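7 Störungen im Zweiarmbetrieb

7.4 Fehler E-261: Zugkraft zwischen den Greifern zu hoch

Der Fehler E-261 wird ausgelöst, wenn beide Greifer dasselbe Textil halten und der Motorstrom an einem der Handgelenke den Grenzwert von 400 mA überschreitet. Die Steuerung Kondale hält daraufhin beide Arme in der aktuellen Stellung an. Die Backen bleiben geschlossen, das Textil steht weiterhin unter Zug.

VORSICHT – Quetschgefahr
Bei anstehendem E-261 nicht zwischen die Greifer fassen. Beim Quittieren können sich die Arme ruckartig entspannen. Das Textil nicht von Hand aus den Backen ziehen.

7.4.1 Sofortmaßnahmen

1. Not-Halt betätigen, falls sich ein Arm noch bewegt.
2. Im Bedienprogramm Pondero die Betriebsart »Einrichten« wählen.
3. Zuerst den linken Arm freigeben, Backen um 5 mm öffnen. Der rechte Arm bleibt bestromt.
4. Warten, bis die Stromanzeige beider Handgelenke unter dem Grenzwert liegt.
5. Rechten Greifer öffnen und beide Arme in die Ruhestellung fahren.
6. Fehlerspeicher sichern, erst danach quittieren.

Hinweis: Wird vor dem Sichern quittiert, gehen die Stromverläufe verloren. Der Fehler lässt sich dann nur noch durch Nachstellen eingrenzen.

7.4.2 Ursache eingrenzen

Häufigste Ursache ist eine falsch erkannte Stoffkante. Die Handgelenkkamera wertet den Kontrast zwischen Textil und Auflage aus. Ein Lichtreflex auf der Tischfläche zwischen den Greiffingern kann die Auswertung so verschieben, dass der Greifpunkt zu weit innen oder außen gesetzt wird. Zur Prüfung das Livebild bei geöffneten Backen aufrufen, Tischfläche im Greifbereich frei.
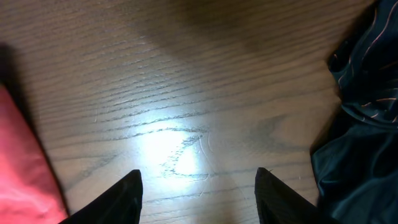 Die Belichtungsautomatik ist für diese Prüfung abzuschalten. Den Festwert schrittweise verringern, bis die Anzeige »Übersteuert« erlischt. Erlischt sie auch beim kleinsten Wert nicht, ist die Leuchte zu versetzen oder eine matte Unterlage aufzulegen. Danach muss die Kantenerkennung neu eingelernt werden (siehe 5.2).

Bleibt der Fehler bestehen, sind die Backenbeläge der Firma Geerts auf Verschleiß zu prüfen und der Nullpunkt beider Handgelenke abzugleichen. Ein Nullpunktversatz zeigt sich meist daran, dass E-261 stets am selben Arm gemeldet wird.

7.4.3 Probelauf

1. Geschwindigkeit auf die Stufe »Langsam« begrenzen.
2. Ein Textil ohne harte Teile flach in die Tischmitte legen.
3. Beide Enden greifen lassen, noch nicht anheben.
4. Streckweg in kleinen Schritten erhöhen und die Stromanzeige beobachten.

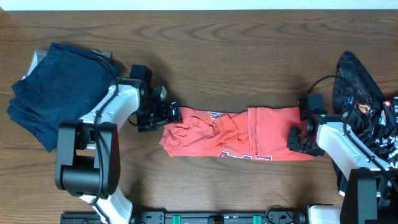
Der Streckweg richtet sich nach dem Textil und darf nicht aus einem anderen Programm übernommen werden. Elastische Ware verdeckt einen zu großen Weg, feste Ware löst den Fehler sofort aus. Ein zum Streifen gelegtes Teil wie das orangerote zwischen den beiden Greifern, links gerafft und rechts flacher, ist für die Beurteilung des Zugs nur bedingt geeignet – die Falten nehmen einen Teil des Wegs auf. Weitere Kleidungsstücke auf dem Tisch dürfen nicht in den Verfahrbereich ragen. Kabel am Handgelenk müssen in jeder Stellung frei bleiben.

Der Probelauf gilt als bestanden, wenn mehr als 400 Streckzyklen ohne E-261 durchlaufen wurden. Andernfalls das Gerät außer Betrieb nehmen und den gesicherten Fehlerspeicher an den Zurer-Kundendienst senden, zu Händen Gervásio Evangelista.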